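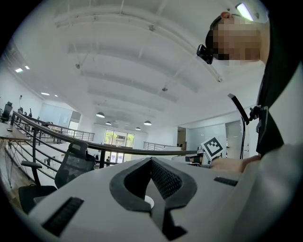 Figure 1. Gray hand-held gripper, with a white ceiling behind it.

Who Speaks at the Microphone? Public Comment on Gun Storage in Cenon
Akash Agarwal
Local Government and Media, final project report

1. Background

In June the Cenon city council held a public hearing on a proposed gun storage ordinance. The draft would require owners to keep firearms locked when a minor lives in the home, with a fine of up to $1,000 for a first violation. The hearing was moved from the council chamber to the high school gym, which seats 1,000, and it was carried on local radio.

I wanted to know whether the radio and newspaper coverage matched what speakers said. My question was narrow. I did not try to judge whether the ordinance is a good idea, and I did not look at whether storage laws work in other places.

2. Sources

The city clerk posts an audio recording and a sign-in sheet for each hearing. The sheet listed 64 speakers. Each had two minutes. I listened to the full recording twice and wrote a short summary of every statement.

For coverage I used the two evening radio reports, the newspaper story that ran the next morning, and the newspaper's follow-up on the council vote. I left out social media posts. There were too many to sort in the time I had, and a lot of them came from people outside the city.

3. Coding

I put each statement into one of four groups: supports the draft, opposes the draft, wants changes, or unclear. I also marked whether the speaker told a personal story, named a council member, or asked a direct question.

Some statements were hard to place. One man said he already locked up his rifles and thought everyone should, but did not want the city involved. I coded him as opposed. A retired nurse supported the draft but spent most of her time on the fine, which she wanted replaced with a free lock program. I coded her as wanting changes — a second reader might not.

4. Results

The largest group was people who wanted changes. Most of their comments dealt with the fine, the definition of a locked container, and what happens when a minor is only visiting. Supporters and opponents were close to even.

The coverage looked different. Both radio reports used clips only from clear supporters and clear opponents. The loudest exchange of the night, when a parent asked the Ward 3 member three times for a yes or no answer, took up about 40 percent of the first report. The newspaper quoted one person from the changes group, near the end of the story. The follow-up did explain that the fine had been lowered, but did not connect this to the hearing.

Direct questions got more attention than other kinds of statements. Personal stories were quoted too, mainly when they were short.

5. Limits

I was the only coder. The recording drops out for part of the second hour, and for those speakers I relied on the clerk's written minutes, which are brief. One hearing is also a small base for any claim about how local outlets cover this subject.

6. Further work

The county plans its own hearing on a similar rule. The same coding sheet could be used there, with a second reader and with the television reports added.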